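Rarnville Repair Room, desktop tower checklist
Bench copy. Comments by Wing-sze Cheng, who was asked for ticks and has provided opinions.

1. Wall plug out, power button held down for 7 seconds: OK.
2. Side panel off, screws in the dish: OK. The dish is a Fimus ashtray. It stays.
3. Wiring
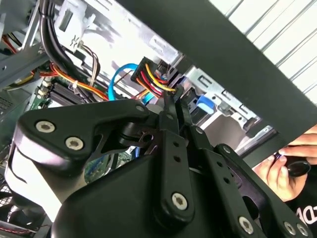
Cable checks are where I earn my tea. Pull gently on each plug, never on the wires. Look for nicks and brown spots. The blue SATA cable bends in an easy arc, so pass. The orange and yellow bundle crosses the motherboard, and there is a small white tie just above the memory slots. Leave that tie alone, Feng-yi.

4. Power supply
Read the label before ordering a spare. Last December we bought 3 that fit nothing in the building. 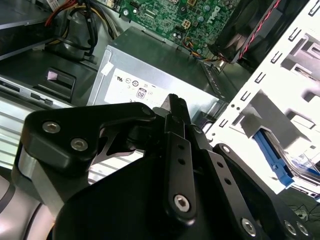 Those are now doorstops, and good ones. Do not open the supply itself for any reason, including curiosity.

5. Dust: comment withheld.
6. Panel back on, dish empty: pending. Feng-yi Chung to sign.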